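Projects > Kollum Fund > Grantee updates > Poka at the Yule

Poka progress report: the Girwood open day

Share 2 | Comments 2

Hi all,

You asked for the next update to cover the open day and skip the usual recap, so I'm jumping right in. It happened! On 19th April we let people into a working guest room at the Yule, in Girwood, and let them watch Poka go through the bedside part of a room reset. I've been nervous about that day since you signed off on it and I'm still a bit tired, so forgive me if this wanders.

The hotel gave us room 404 for the day (yes, all the software people made the joke, and yes, they made it again in the elevator). It's a regular room that gets sold to regular guests, and that was the thing I cared about most when I wrote the proposal. Our bench at the shop has a table with lots of space on every side, and Poka has gotten pretty comfortable there. A hotel nightstand is jammed in between the wall and the headboard, with a phone on it, and cords, and pillows leaning in from the bed side. If the arm comes in too wide it meets the headboard. If it comes in too low, it meets the cord. We'd talked about that a lot on calls, but I think it only landed for some of our own team when they were standing in the doorway.
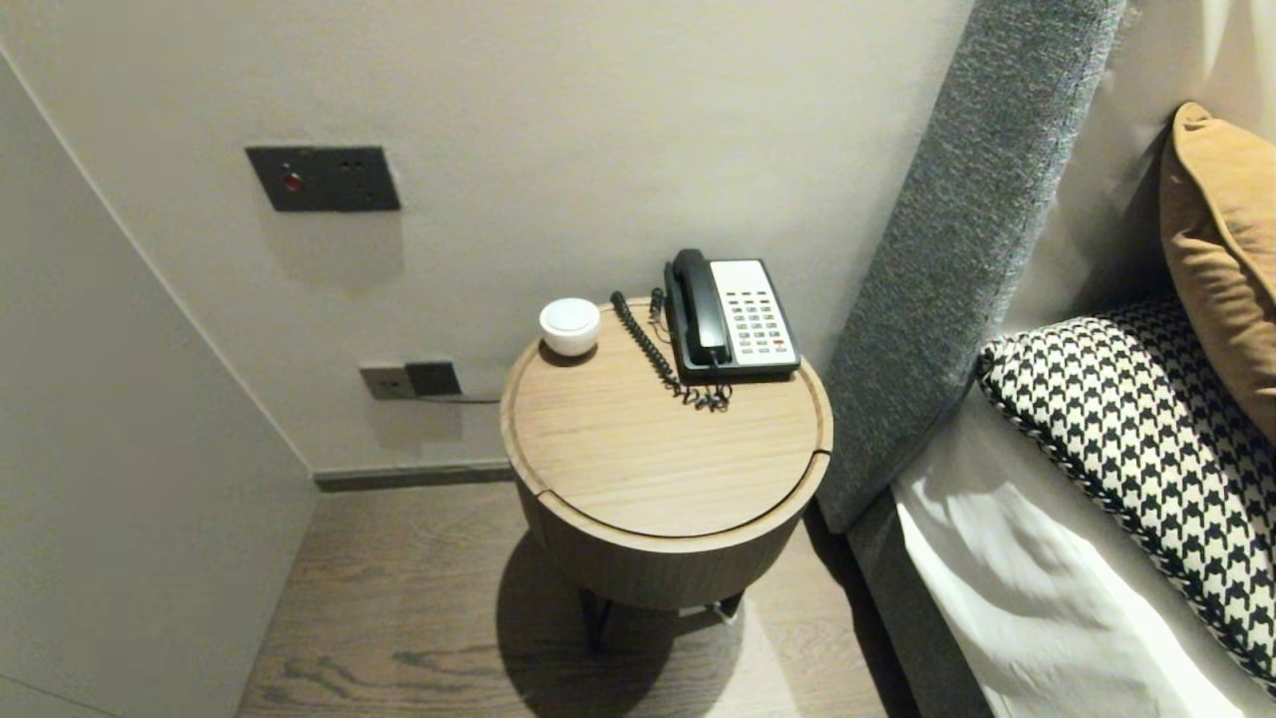
One of the housekeeping staff told us the phone was the part she'd worry about, because guests leave the cord in a mess and she straightens it a little every time she goes by without even thinking about it. She wanted to know whether Poka would move the phone, work around it, or stop and wait for somebody.

Good question, and the answer for now is that it works around it. We told the planner to treat the phone as furniture and the coiled cord as a no-go patch that can change shape. It's a cautious setting. It means Poka sometimes gives up on an item that's too close to the cord, when a person would just nudge the cord over and carry on. I'd like to get to the nudging, but I didn't want to try it for the first time in front of guests of the hotel, and the manager on duty agreed with me very quickly.

So, how the day ran. We split visitors into two groups, morning and afternoon, and kept them on the far side of the bed behind a strip of tape on the floor. The morning group was mostly hotel people from the Yule and a few other places in Girwood. The afternoon was mixed: students, some folks who'd seen the flyer, a couple of people from the building trades who wanted to talk about outlets. I did the talking and a colleague ran the stop button and the laptop. I'd planned a little speech and dropped it after the first run, as everyone was already asking questions and it seemed silly to make them wait for my slides.

The task itself was the same one I described last time. Poka looks over the nightstand, picks out the small things that don't belong where they are, and goes for them in an order it works out for itself. The TV remote was our main item. It's a nice, honest test object, long and thin and dark, and you find it anywhere in a room except where it's supposed to be. I like it a lot more than the foam blocks we practiced on in the winter, which were the same size every time and made us look better than we were.

I'll admit the approach is slow. You stand there and the arm comes in over the tabletop and it hangs there, and adjusts, and hangs there some more, and you can hear people start to whisper. We could run it faster. At the shop we do. For the open day we held the speed down, and I'd do the same again, even though a man in the afternoon group asked me if it had crashed.

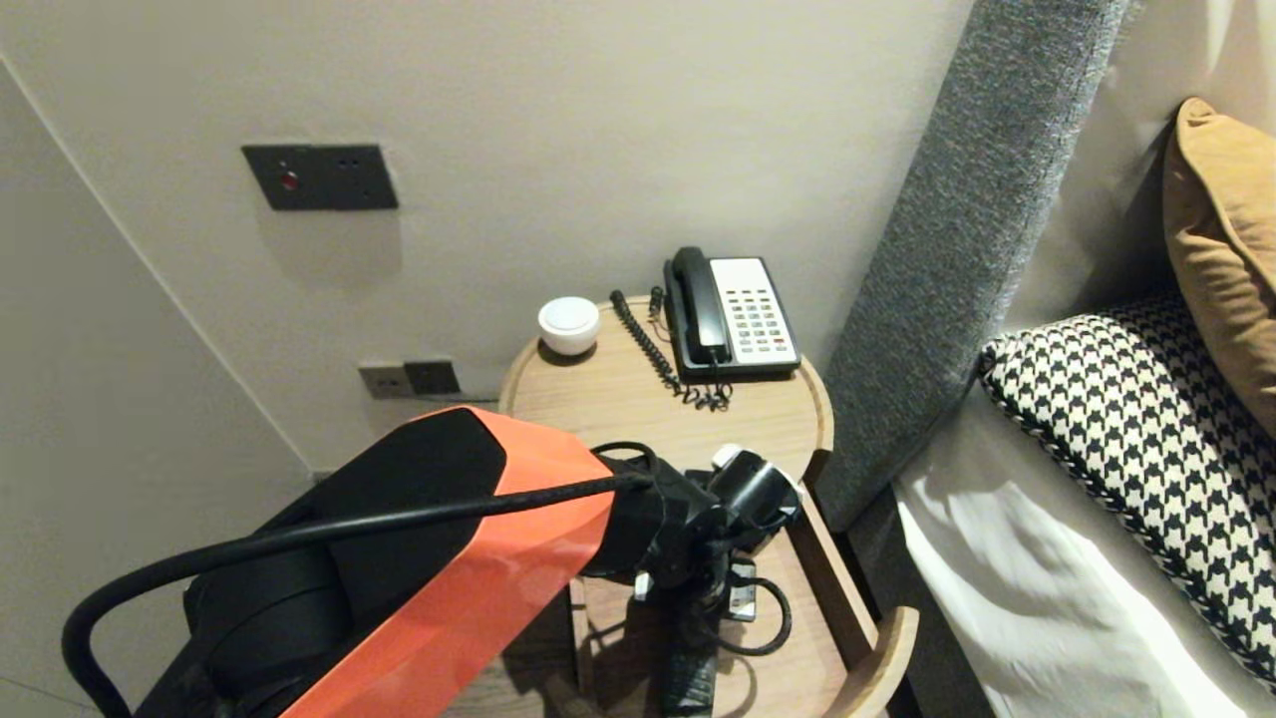
Part of the slowness is the shadow, by the way, and I want to put this in the report because it's a real finding and it'll affect what we do next. The room light comes from overhead, so when the arm reaches across, it throws a big dark shape over the front of the table, right where it's about to work. A black item on pale wood is easy to find. A black item inside a black shadow, next to a black cord, is a different story. The head camera loses confidence just as it needs it, and then Poka pauses and asks for another look. We saw hints of it at the shop but we'd put a work lamp off to the side there without thinking much of it, and the lamp had been hiding the problem from us for weeks. Kind of embarrassing! I've written it up for the group and we're leaving the lamp switched off from now on.

What helps is the wrist camera. Once the gripper is close, we hand over to that view, and it's looking at the item from so near that the head camera's troubles matter a lot less. The wrist view was also the crowd favorite. We had it up on the laptop, and people kept leaning over the tape to see the fingers close. I got asked more about the fingers than about anything else on the robot, and I ended up passing a spare set around so people could squeeze them.

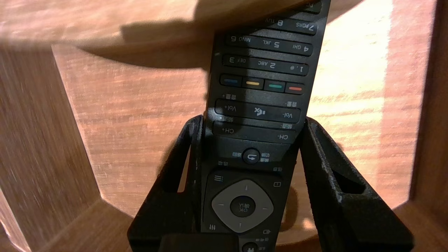

Poka's wrist camera view, TV remote in the gripper.

People also asked why it takes the remote by the sides. We tried other ways. Coming at it from the ends is awkward in a tight spot, and we don't want the fingers landing on the buttons, since turning on the TV in the middle of a reset is a great way to scare a guest or a housekeeper. Gripping across the narrow width keeps us off the keys. The trouble is that the remote can swing a little if the grip is off center, so there's a check after the lift and Poka will set it back down if it doesn't like what it sees. I was happy to have visitors see that check, because it looks like fussing and it's the bit of the behavior I trust most.

We had two faults during the day and I'd rather you hear about them from me. The first was a dropped connection between the laptop and the robot, right before the morning group came up. The hotel Wi-Fi had logged us out. We ran a cable and that was the end of it, but the cable should've been the plan in the first place. The second was a grasp that started too near the phone cord. The software stopped the arm like it's meant to, and my colleague hit the stop button as well, which I'd asked for whenever there was any doubt. We showed the group the log and talked through it and then started over from the home position. Nobody seemed bothered. A few said they liked seeing it.

Money, quickly. The $2000 you gave us for the open day is spent. Most of it went on the van and on the room, which the Yule let us have at a friendly rate, and the rest on printing, coffee, the floor tape, and a second set of gripper fingers in case we broke the first. Receipts are in the shared folder under Girwood. I haven't touched the main Kollum grant for any of it.

I'd hoped to have a written comment form for everybody and I did print one, and then I left the whole stack in the van until after lunch. So the feedback from the morning is what I scribbled down while people were talking. It's a little rough. The hotel people wanted to know about noise, about charging, about who gets called when it's stuck, and whether it can tell a guest's own things from the hotel's. The last one I had no good answer for. Right now it can't. It works from a list of items we give it, and anything that isn't on the list gets left alone. For a checked-out room that's fine for the time being, and for a stayover room it's a much bigger conversation that I'd like to have with you before we promise anything to anyone.

The bed side came up too. The pillows and cushions at the Yule lean right up against the headboard by the table, and on our bench we had no bed at all. Poka's map handles them as soft obstacles and keeps its distance, maybe too much distance. It does squeeze the space it has for turning its wrist.

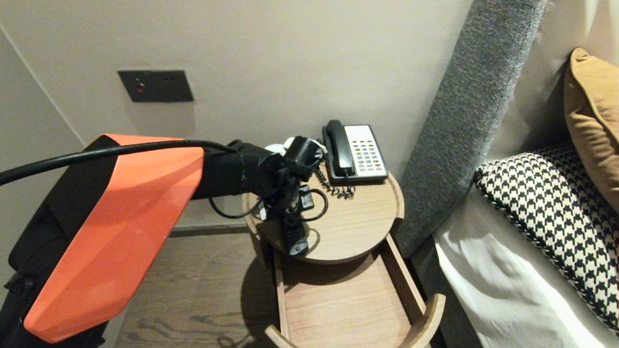 An afternoon visitor said she could see a robot like Poka being useful to her dad at home long before it was useful to a hotel, and asked whether the fund would ever look at that. I said I'd pass it on, so I'm passing it on.

Next up, in the order I'd like to do it: rebuild the bench so it's as cramped as the real room, with a headboard and some cushions and a phone with a long curly cord. Then work on the shadow problem, first by handing over to the wrist camera sooner. After that the cord nudging, at the shop only. The Yule has said we can come back on a quiet day without visitors, and I'd love to take them up on it once the bench work is done. I'll send dates when I have them.

If you want the run logs or the laptop recordings, tell me which and I'll put them in the folder with the receipts. And if any of you can make it to Girwood for the next one, please come, I'd much prefer to show you in person than type all this out again.

Comments (2)

Thanks for this, very helpful. Can you add the morning notes to the folder even if they're rough?

Glad you flagged the Wi-Fi. We'd be happy to talk about stayover rooms on the next call.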